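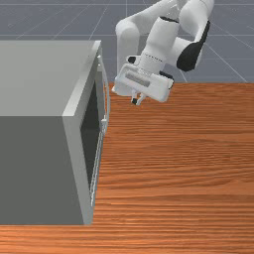 Tirnley_Facilities
Moderator, Workplace Amenities Board

Shared kitchens: proposed changes to the booking and cleaning provisions

Members are invited to comment on the draft provisions for shared kitchens in multi-tenant office buildings. The draft follows the review completed in September and would apply to all floors with 60 or more occupants. The principal changes are as follows.

Lunch periods would be staggered in blocks, with each tenancy allocated one block. Refrigerators would be cleared every 10 working days, and unlabelled food would be discarded without further notice. The annual kitchen levy would be set at $900 per tenancy, replacing the present per-head charge.

Comments should address the draft itself. Complaints regarding individual tenants should be directed to building management.

levelfour_admin
Member

Our office supports the clearance schedule. We have concerns regarding the levy. A flat charge places a tenancy of four people on the same footing as one occupying an entire floor. Under the present arrangement our contribution is considerably lower, and we see no justification in the draft for the increase.

Plititz Property Services
Registered contractor

The per-head charge has proved costly to administer. Headcounts are disputed every quarter, and at one site the reconciliation work alone exceeded $3,000 in a year. We favour the flat levy. We would, however, ask that the wording on spills be strengthened. Item 7 requires that appliances be "left in reasonable condition", a phrase on which no two tenants agree.

quietfloor
Member

With respect to the previous contributor, the cost of administration is a matter for the contractor and should not determine how tenants are charged. A banded levy would meet both objections.

I also oppose the staggered blocks. Staff who collect children from school or attend medical appointments cannot be expected to eat at an allocated hour.

Taheri Workplace Advisory
Member

We have operated staggered blocks at two sites and did not encounter the difficulty described. The blocks governed the use of seating only. Any person could heat a meal or fill a kettle at any time. If that is the intention of the draft, Item 3 should say so in plain terms.

On Item 7, we suggest: "Spills are to be wiped up by the person responsible before leaving the kitchen."

levelfour_admin
Member

The wording proposed by Taheri is acceptable to us. A banded levy would also be acceptable, provided the lowest band reflects the size of the smaller tenancies.

quietfloor
Member

I withdraw my objection to Item 3 if it is confined to seating. My objection to the flat levy stands.

Tirnley_Facilities
Moderator, Workplace Amenities Board

Items 3 and 7 will be amended along the lines suggested. The levy has been referred back for costing on a banded basis, and Plititz is asked to forward its reconciliation figures. The revised draft will be posted in this thread, which remains open for comment on Items 8 to 12.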